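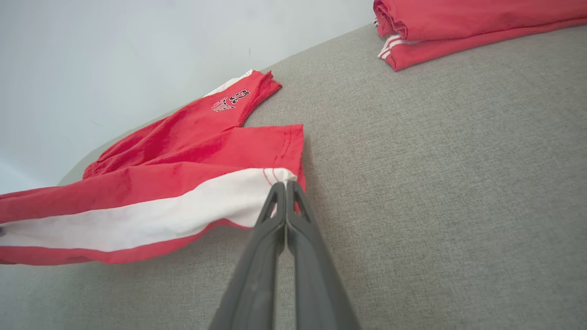 Kit return and upholstery check - Plastow changing lounge
Date: June 5, 2026
Checked by: Pantelis Kourkoulas
Reference: sheet 394

1. Walkway beside seating clear of clothing and bags
Result: pass.

2. Garments sorted by colour before folding
Result: pass. Red items kept together.

3. Pockets and waistbands checked for pins, keys and loose cord
Result: pass with comment. One safety pin removed from a waistband and put in the sharps tin. Same finding in March.

4. Hems, piping and white trim
Result: pass with comment. Pull each hem flat before judging the stitching - a folded edge can hide a split. Loose threads over 13 mm to be cut, not pulled.

5. Folding surface
Result: pass. The grey cushion may be used for folding if brushed first. No damp kit on the upholstery.

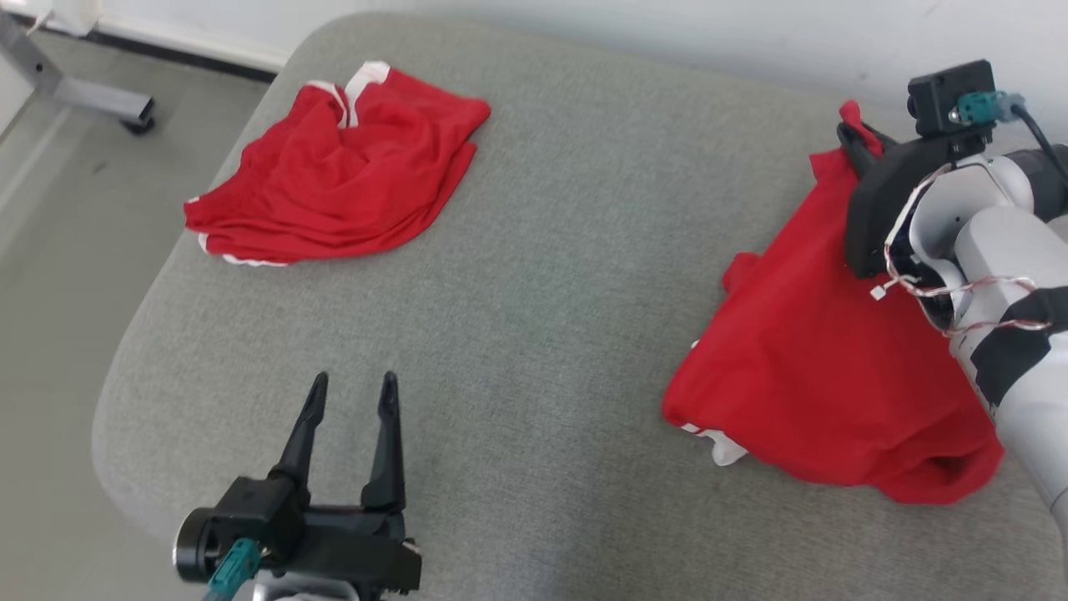 Item 5: red kit on the grey cushion, folding not complete.

6. Stack height
Result: action. Stacks up to 18 garments are allowed on the Naylor shelf. One stack was over and leaning. Split into two.

7. Wash labels
Result: action. Labels on the Kesen set are worn and hard to read. Wash at 60 only where the label can be read; otherwise set aside for Flodby to confirm.

8. Cushion cover and seams
Result: pass. Zip closed, no exposed staples underneath. Slight wear at the rear seam - monitor.

Open actions: 6 closed during the check. 7 stays open until Flodby reply. Keep this sheet with the March one.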